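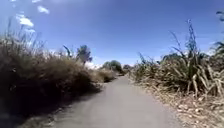
Should Hivholm move Ngô out of the leadoff spot?

dugout_dan44
OK, I know we're all still riding high from the season, but I can't stop thinking about the lineup for next year! Ngô had 261 at-bats from the top spot and hit like a guy who belongs in the three hole. I love watching the kid, love everything about his swing, but he doesn't walk. Put Vonia's old center fielder up top (we signed him for a reason, right?) and let Ngô hit with people on base. Tell me I'm wrong.

slowcurve
You're wrong, haha. Ngô sees more pitches than anyone on the club and he's the best baserunner in the league. Did you watch that July series against Jarkura? First to third on a bloop to left, then home on a fly ball that barely got past the infield dirt. You want that at the top of every game.

dugout_dan44
I was at two of those games! And both times he came up with the bases empty and crushed one off the wall. Great hit, no runs. That's my whole point.
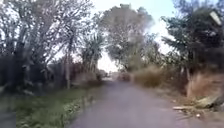
Green on both sides and trees overhead

Marnie_in_RF
I'm with Dan on this one, mostly. The on-base numbers from the new guy are really good, and he did it over 892 plate appearances, so it's no hot month. But I'd bat Ngô second and not third. He bunts well, he hits behind the runner, and he'd still get his at-bats in the first inning.

slowcurve
Second I could live with. Third, no way. Third belongs to our first baseman until his knees fall off.

oldscorebook
You kids and your batting orders. Pitching wins this league. We gave up leads in the eighth all summer and we're arguing about who hits first?

Marnie_in_RF
We can argue about both, we have all winter :) 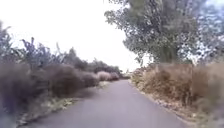 dugout_dan44
Fair point on the bullpen, but I really think the lineup is the easy fix and it costs us nothing. I've been chewing on it on my runs, trying to get in shape for the over-30 league. A narrow strip of asphalt straight ahead, weeds and dry grass on the left, bushes on the right, no one else on it, and I'm out there muttering batting orders to myself. I must have tried up to 3 versions a mile and Ngô never came out first in any of them!

slowcurve
So run the other direction and see if he leads off.

oldscorebook
Bring me a lefty who can get the last out and you can bat the mascot first for all I care.

Marnie_in_RF
Does anyone know if the winter workouts are open to fans again? I'd love to see the new guy take some swings before we hand him a job.

slowcurve
Last I heard yes, but check with the ticket office. If they are, I'm going, and I'm sitting behind the cage with a stopwatch for Ngô.

dugout_dan44
Save me a seat. I'll bring my lineup card.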